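Lantern supper returns to Jasberg for the end of winter

1st February 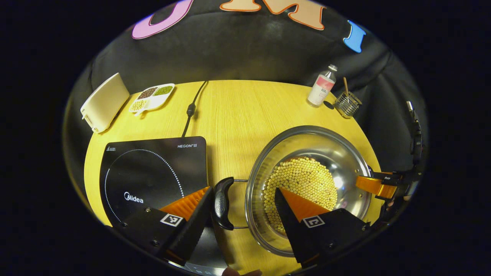

Soup, songs and a late procession

Families in Jasberg will mark the halfway point of winter this month with the return of the lantern supper, a custom that had not been held in the town since the old market hall closed.

The supper takes place in the school hall on Cuevas Street, with doors opening at five o'clock. Hot food will be served until seven, and the procession leaves from the front gate shortly afterwards. It follows the river path as far as the footbridge and comes back by way of the church.

Organiser Stella Ogola said the idea came from older residents who remembered walking the route as children.

"People kept bringing it up at the library," she said. "They could all sing the first verse of the walking song and then they got stuck. Anikó Mészáros had the rest of it written down in the back of a recipe book, so we have the whole thing again."

The song has five verses and will be printed on a sheet for anyone who wants one. Mrs Mészáros, who moved to the town 74 years ago as a small child, will lead the singing from the front of the procession – as far as the bridge, at least, where her granddaughter takes over.

The supper has always been a plain one. Bean soup, dark bread and baked apples were the usual dishes, and all of them are on the menu this year. Nabila Metwally and Nesma Ashour, who run the Inenora bakery, are making the bread and have added a tray of date biscuits from their own family's winter table.

"We had something similar at home, with different songs," Ms Metwally said. "You eat early, you go out with a light and you call on the neighbours. It felt familiar straight away."

Lanterns can be made at the library on the two afternoons before the event. Paper and wire are provided, but children should bring an empty jar with a handle if they have one. Candles are not allowed on the river path, and small battery lights will be handed out at the gate.

Tickets for the supper cost £3 and children under 13 eat free. The procession itself needs no ticket. Money left over will go towards new curtains for the hall stage. A collection in December raised £2,333, which has paid for the hire of the hall and the tables.

Wael Hamdy, who is looking after the route, asked people coming from Drondia to use the lower car park, as the top one will be closed from four o'clock. If the river is high, the procession will go along Mill Lane and a notice will be put up on the library door by midday.

Tickets are on sale at the library and at the bakery.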